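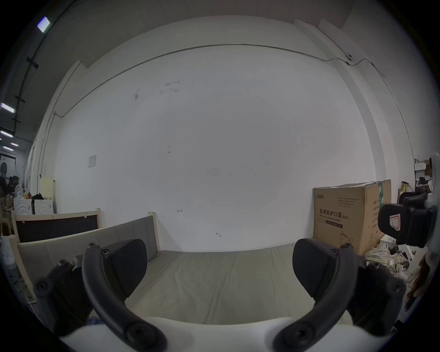 Folding a shirt with the Drellar hand grippers

I've had the Drellar pair on loan from Dasetti for a few weeks now, and the thing people keep asking me is how you fold a shirt with them. It's easier than it looks (my first go was dreadful!), so this is how I do it.

1. Spread a plain sheet over a bed and lay the shirt on it, front down. Smooth it out by hand first.

2. Open both sets of jaws wide and come in low from either side. If you come in from above you'll grab the sheet as well.

3. Fold the sleeves in, then bring the hem up towards the collar so you get a long strip.

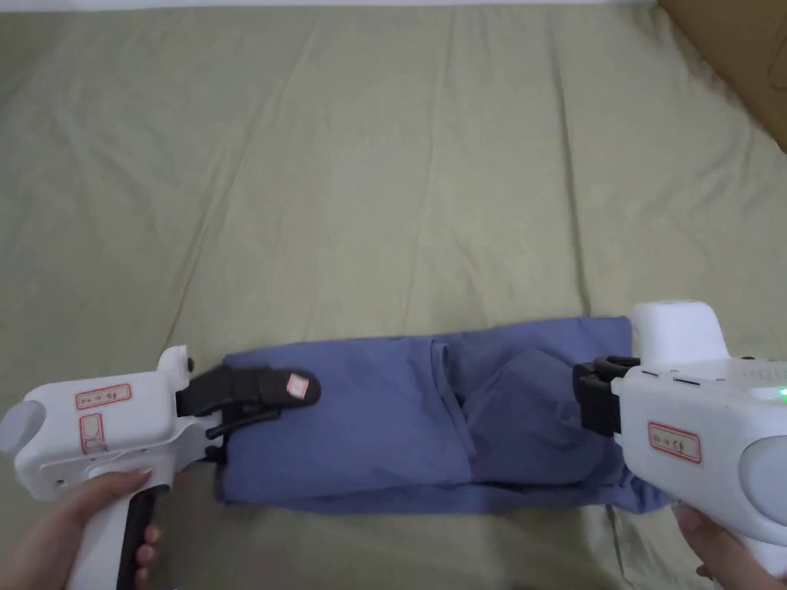
4. Keep a light squeeze on both ends and move your hands together, slowly. The collar end always bunches up on me, so I let go, pat it flat with closed jaws and pinch again.

Allow 8 minutes for your first shirt. The handles are comfy, but my wrists do grumble after a long stint. Would I buy a pair? For practice folding, yes, though I'd love a softer trigger.

8 comments | 175 shares

© Tamihana Reviews | Contact | Back to top

We use cookies to keep this site running. OK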